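Publié le lundi 4 avril 2022
Par Ekrem Kaplan

Le kit burger Nestell, côté réglages : mon avis après un hiver de bricolage

Bon, je vous en parlais déjà en décembre, et vous avez été plusieurs à me demander la suite : est-ce que le kit burger de Nestell vaut le coup pour une cellule de démonstration ? Réponse courte : oui, à condition d'aimer les petites vis et de ne pas être pressé. Réponse longue, ci-dessous (prenez un café).

Ce qu'on reçoit

Un carton bien calé, des aliments factices, un plateau blanc, des supports transparents pour les faire tenir debout et une notice de 30 pages qui en méritait la moitié. Chez Perneo, où je m'occupe de la cellule, on avait déjà le bras et la pince, donc je ne juge que le kit et ce qu'il demande comme mise en place. Comptez une bonne matinée la première fois ! J'en ai mis deux, parce que j'avais vissé mes supports avant de vérifier que le bras passait au-dessus sans se tordre le poignet.

Les pièces elles-mêmes sont jolies, et surtout différentes les unes des autres, ce qui change des éternels cubes. La salade est toute frisottée, le steak est bosselé, le fromage est mince. Chacune réclame son ouverture de pince et sa hauteur de dépose, et c'est là qu'on passe ses soirées.

Le réglage, poste par poste

Je procède toujours dans le même ordre : le plateau d'abord, les supports ensuite, les points de prise en dernier. Si vous bougez le plateau après coup, tout est à reprendre, je vous le dis avec l'expérience de celui qui l'a fait (plusieurs fois). Pour la tranche de fromage, j'apprends trois points : la prise, un point de passage en hauteur, puis la dépose au-dessus du steak. Elle arrive souvent de travers et je ne cherche plus à corriger au degré près, du moment qu'elle tient sur la pile. Pour les supports, je descends la pince ouverte au-dessus de la table et je regarde l'alignement depuis le poignet, c'est bien plus parlant que de se pencher avec une règle.

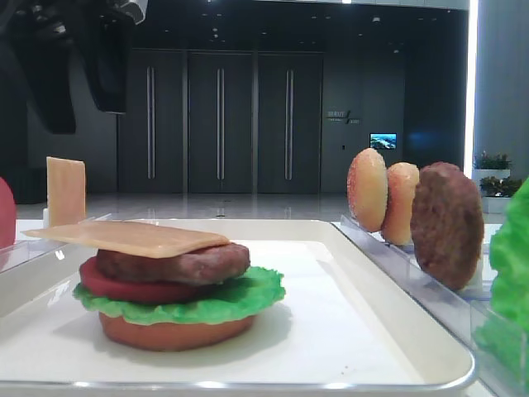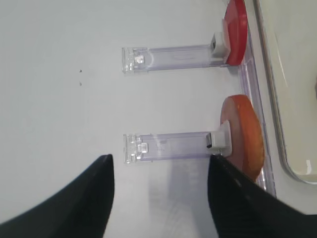
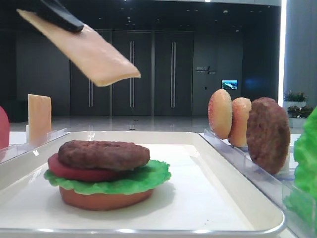
Fromage posé sur la première photo, encore dans la pince sur la troisième ; entre les deux, les supports vus du poignet.

L'entretien

Alors là, rien de sorcier, mais il faut s'y tenir. Les supports transparents prennent la poussière et les traces de doigts, je les passe au chiffon microfibre avec un peu d'eau savonneuse. Surtout pas d'alcool, j'ai voilé une chute d'acrylique en essayant et je m'en suis voulu tout l'après-midi. La table, même chose : un coup de chiffon avant chaque série, parce que la moindre miette attire l'œil et finit par me faire douter de mes images.

Côté pince, je contrôle le serrage des doigts toutes les 2 000 prises. À la dernière vérification, j'avais un peu de jeu à gauche, deux vis à reprendre et c'était reparti. Je refais ensuite la prise de la tomate à vitesse réduite, c'est elle qui me montre le plus vite un défaut de centrage.

Ce qui m'agace

Le prix, d'abord. 197 euros, pour de la dînette et des supports, ça pique un peu. La notice, ensuite, qui consacre des pages au déballage et trois lignes au positionnement. Et puis l'absence de gabarit de perçage ! J'ai fini par en dessiner un moi-même, que j'ai baptisé Kosirholm pour lui donner un air de meuble suédois, et il me sert à chaque remontage. Avec lui, je remets la cellule en place en une demi-heure, contre toute une matinée au début.

Alors, on achète ?

Pour une cellule qui tourne devant des visiteurs, je dirais oui sans hésiter, tout le monde comprend un burger qui se monte. Pour de la mise au point pure, regardez d'abord si vous avez le temps de reprendre vos hauteurs une par une. J'emmène la nôtre à l'atelier de Kurtuluş au prochain déplacement, gabarit dans la valise, et je vous redirai comment elle supporte le voyage. Si quelqu'un a trouvé un bon réglage pour la salade, je suis preneur, la mienne se replie encore une fois sur trois.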